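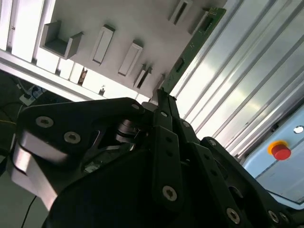 Pilolen Assembly Project
Progress report to the funder: January demonstration

The project held its first demonstration for outside visitors on a Monday in January, at the Dursun workshop. The visit was a condition of the second stage of funding. Ferhat Yalçınkaya hosted on behalf of the project, and Firdevs Ağca attended for Brelimeck together with two colleagues from its production department.

Work shown

Visitors were shown the board handling task. The gripper works at a white, upright panel fitted with slotted holders, and the part handled is a long, thin green circuit board. Nazmiye Toprak ran the station and answered questions between runs. The sequence was shown at reduced speed in the morning and at working speed after 2 p.m.

Questions raised

Brelimeck asked how the task would be changed over for a board of a different length. At present the holders must be moved by hand and the positions taught again, a job of 80 minutes. Ms. Ağca considered this too long for short production runs – the project team agrees. Ratih Wibisono will prepare a proposal for a faster changeover.

Spending

Of the $2000 set aside for the visit, $300 remains. We ask permission to move this sum to the budget line for spare fingers.

Next period

The team will complete a series of 100 consecutive runs and report all stops, including those cleared by the operator. Birsen Sarıgül will send the results with the next report. A second visit by Brelimeck is planned once the changeover proposal has been approved.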